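Part 6: Moving your files to the new drive

Okay, if you've made it this far your Zumen drive is screwed in, the side panel is back on and the computer sees it. Nice work! Copying everything over is the slow bit, so put the kettle on.

1. Plug the computer into the wall. I tried this on a laptop battery once and it died 148 files in, so learn from me.

2. Close your browser, your email and anything that saves in the background.

3. Open Stoltden and pick "Copy whole drive". The old drive goes on the left and the new one on the right.

CAUTION: Check the sizes before you click anything. My old drive shows as 400 GB and the new one as 1000 GB, so it's easy to tell them apart. If yours are the same size, go by the drive name. Whatever is on the right-hand drive gets wiped!
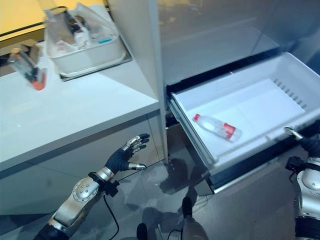
4. Click Start and leave it alone. Mine took some 6 hours (it was a very full drive, mostly holiday videos), and the progress bar sat at the same spot for ages before it moved again.

5. When it says "Finished", shut the computer down fully. Restart doesn't count.

6. Turn it back on, go into the start-up menu and put the new drive at the top of the list. The colour of the menu varies from one maker to the next, but the word you're after is usually Boot.

Note: Ngozi Isah wrote in to say her copy stopped with a "drive busy" message. She had a backup program running in the tray, and quitting it fixed the problem.

7. Open a few photos and documents from the new drive. Keep the old one in a drawer for a month or so before you erase it.

Last updated September 7, 2023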